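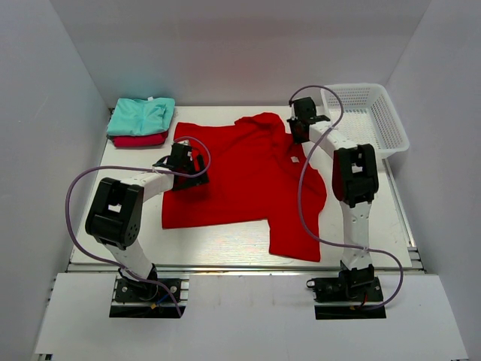

Folding T-shirts vs. rolling them – has anyone switched and stuck with it?

Stestwood Home Forum > Closets, Laundry and Linens

prairie_linnet
Hi all, I've been reading this board for ages and finally made an account, so please be gentle with me! I have a question that will sound small to anyone who doesn't do laundry for five people. We moved in September, and the new house has lovely big windows and almost no closet space. Everything that used to hang is now in dressers, which means T-shirts, mostly. My husband's softball shirts, my work shirts, the kids' camp shirts in every color they come in.

I've always folded in thirds and stacked them flat, the way my mother did it. My sister came to help us unpack and rolled an entire drawer while I was out getting sandwiches, and I have to say it looked wonderful. Then my youngest went looking for his red one and the whole drawer came undone like a pan of cinnamon rolls. So now I don't know what I think. Did any of you change over as grown-ups, and did it last? I'd love to hear about deep drawers especially, as ours are 46 cm on the inside (the dresser came from my in-laws in Europe, hence the centimeters).

Marguerite_in_Tulsa
Welcome, prairie! It isn't a small question at all, we've had fights on here over pillowcases.

I'm a file folder, meaning I fold each shirt into a little packet that stands on its edge, and then I line them up front to back so I can see every one. I started when my knees got bad and I couldn't crouch over the bottom drawer digging around anymore. Sleeves in, sides to the middle, bottom hem up to just short of the collar, then in half and in half again. If it stands up by itself on the bed, it's done. The thick cotton ones do beautifully. The thin, slippery ones flop over like they've fainted, and those I just lay flat on top and forgive.

dorset_pete
I'll be the grump. Rolling is for suitcases. I rolled everything for one winter after reading a magazine article at the dentist, and every collar I owned came out with a curl in it. I iron my shirts (yes, T-shirts too, go ahead and laugh) and it felt like undoing my own work. Flat stack, one color to a pile, finished. I will give Marguerite's method a pass because she has explained it to me before and I'm a little afraid of her.

Marguerite_in_Tulsa
As you should be, Pete.

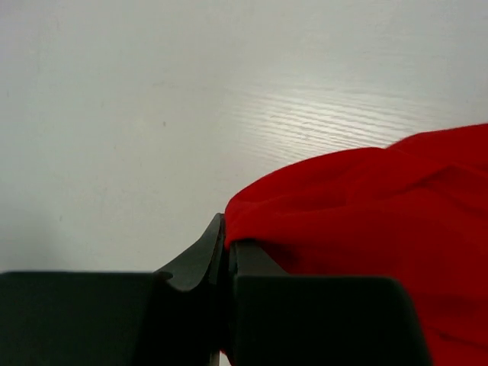
And while I'm back at the keyboard, I forgot to say the part that matters most to me, which is the surface you fold on. I folded on the bed for thirty-odd years, and a bed is soft, so the cloth sinks and your creases wander off. When my daughter left for college I took over her old desk, and I couldn't believe how much faster it went. You can smooth a shirt out with the side of your hand and it stays smoothed. Get yourself something hard and flat at hip height, prairie, before you decide you're bad at any particular method.

Khang Mạc
Seconding the hard surface. My parents ran a dry cleaning shop and I grew up at the folding counter, standing on a milk crate until I was tall enough. My dad had strong opinions on this. Shirt face down, always. Smooth from the center out toward the sleeves, and don't pull on the neck, because the ribbing stretches and never really comes back.

On rolling, I'd gently disagree with Pete about the curl. You get that when you roll from the collar down. Start at the bottom hem and finish at the neck, and the collar ends up on the outside of the roll with hardly any bend in it. I still wouldn't do it in a family dresser, though. Kids pull from the middle.

dorset_pete
I rolled from the hem. Still curled. Maybe I have unusual collars.

Khang Mạc
Could be the heat, if you ironed and then rolled right away. We always let them sit on the counter a few minutes first. Worth a try, if you ever forgive the method.

beanandbarley
Can I ask about dividers? I bought the Flernovus ones, the spring-loaded kind that push out against the drawer, and I'm on my second set. They hold fine in the kitchen, but in the bedroom dresser they creep forward every time I shut the drawer. A neighbor swears by Umeveck, and I don't want to spend money twice (well, three times).

Marguerite_in_Tulsa
I've used neither, I'm sorry to say. I use shoeboxes with the lids off. They don't creep because they fill the space, and when one gets tatty I buy shoes.

prairie_linnet
Oh my goodness, thank you everybody, I didn't expect so many answers! I showed this thread to my husband and he's siding with Pete, naturally, as a man who owns 43 T-shirts and wears the same few. (He counted them for me last night, with some pride.)

I tried Marguerite's packets this morning on the kitchen counter instead of the bed, and they're standing up! Not all of them, the camp shirts are too thin, but the heavy ones look like a row of library books. I did his first because I figured he'd be the hardest to win over. Khang, I put them face down the way your dad did, and it does make the sleeves easier. I'd been wrestling with them from the front all these years.

One more thing, and then I'll let you all go. Do you sort by person or by color? My oldest wants hers by color and it's a shared drawer.

dorset_pete
By color. I've said it once already and I'll keep saying it.

Mrs_Spahić
By person, please, or you will be the one settling arguments at seven in the morning. I raised four boys out of two dressers. Each boy had his own side, and inside his own side he could do whatever foolishness he liked. One of them kept his shirts inside out so they would be "ready to wash." I let it go. He's a grown man now and irons beautifully.

beanandbarley
Inside out is how I wash mine, so I'm not sure he was wrong!

Mrs_Spahić
Wash, yes. Not store. He went to school that way more than once.

Khang Mạc
We washed printed ones inside out and turned them before folding. It keeps the lettering from cracking so soon. Prairie, for the thin camp shirts, try one less fold. A wider packet leans on its neighbors and stays up better than a narrow one.

prairie_linnet
One less fold, got it. I'll try that with tonight's load and report back – there are towels in there as well, so it may be a while.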